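Workshop tips: setting up a two-arm build for laundry pickup

These notes cover the home build of a two-arm gripper rig for moving clothes into a basket. They assume the arms are already assembled, powered and homed. Wiring and firmware are on the Derese pages.

Cable dressing

Route the finger cables along the outside of the housing and leave slack at each joint. Tie them at the fixed plates only. A tie on a moving link will cut the jacket after a few hours of cycling.

Swing each joint through its full travel by hand, power off, before closing the last tie. If a cable goes tight anywhere, add slack at the joint above it. Label both ends of every cable. Left and right connectors are identical and will mate the wrong way around without complaint.

Fingers

Long tapered fingers reach into a pile better than flat pads, but they flex. Check tip alignment under load, with a folded towel in the jaw. We allow 2 mm of offset between tips. Past that, thin jersey slides out sideways.

Clean the tips with isopropyl alcohol and a lint-free cloth. Lint from fleece builds up fastest at the root of the finger, where it is hard to see. Do not sand the gripping face to get more friction. It works for a day and then sheds.

Retighten the finger screws after the first 5 hours of running, then monthly. Use medium threadlocker on metal to metal. Keep it off plastic parts – it crazes them.

Choosing a basket

Rigid plastic beats fabric. A soft hamper folds when an arm touches the rim, and the next drop lands on the floor. Look for:

A rim in a different color from the body. Edge detection is far more stable.
Handles that stand clear of the sides.
A solid bottom. Perforated walls are fine.

Peel off the product label if it has a barcode or small print on it. Our first color threshold kept picking labels as socks. Hartmut Petersen wrote a mask for this in the Osska branch, but removing the label takes less time.

Floor and surroundings

Sweep before each session. Tape a position mark for the basket once the reach has been measured, and keep it square to the arms. A basket turned even slightly puts one handle in the path of a finger.

Start with one garment on a raised surface near the basket. Strong colors on light gray upholstery are easy to segment. Black on black is not worth trying until everything else runs. Garments with large prints may be split into several objects; raise the merge distance before touching the color settings.
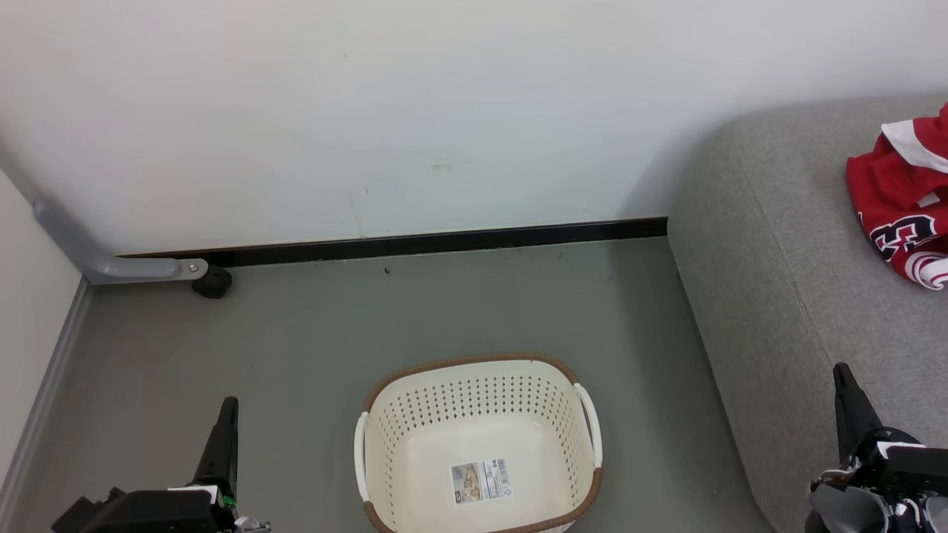

Waltorwood Shared Workshop – Home Automation Group

With the basket centered between the arms and the garment up on the bench to the right, the right arm has the shorter reach. Assign the pick to that side. Handing over to the left arm adds 3 seconds and one more chance to drop.

Set the approach height above the bench first, then the grip height. Upholstery gives under the tip, so a contact threshold tuned on a table will trigger late. Lower it in small steps and watch for the finger snagging the weave.

Release over the middle of the basket, 2 inches above the rim. Lower drops catch sleeves on the handles.

Spare finger blanks are in the Flustitz drawer. Sign them out.

Last revised April 17, 2026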